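HOME MANAGEMENT 783
Unit 7: Sorting and Placing Kitchen Items
Course handout, September
Instructor: Lok-yiu Lo
Laboratory supervisor: Sreekumar Salian

This unit concerns the arrangement of mixed kitchen items on a shared work surface. Students should read these notes before the laboratory session and bring a copy with them.
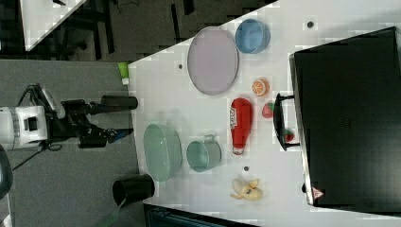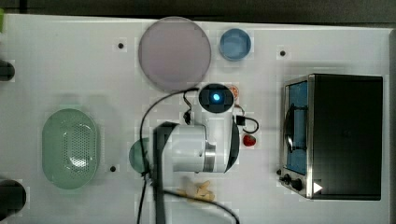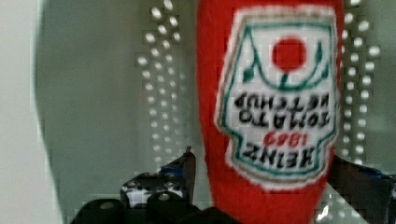
Figure 7.1. Kitchen items for Unit 7. First: tableware, a metal pot and food items. Second: plate, bowl, colander and toaster oven. Third: label of the ketchup bottle.

1. Categories
Items are assigned to one of three categories: tableware (plates and bowls), preparation and cooking (colander, pot, toaster oven), and food. Condiments are recorded under food. A bowl may be entered as tableware or as preparation ware, provided the entry is consistent throughout the report.

2. Placement
Plates are set down first, flat and clear of the table edge. Space must be left for an oven door to open fully. Bottles are stored upright, with the label facing the user.

3. Written work
Each student submits a placement plan drawn to scale, with a key. Plans are limited to 11 items. Reports follow the Hsieh format introduced in Unit 3 and are due at the start of the next session.

Reading: Bodura, chapter 11.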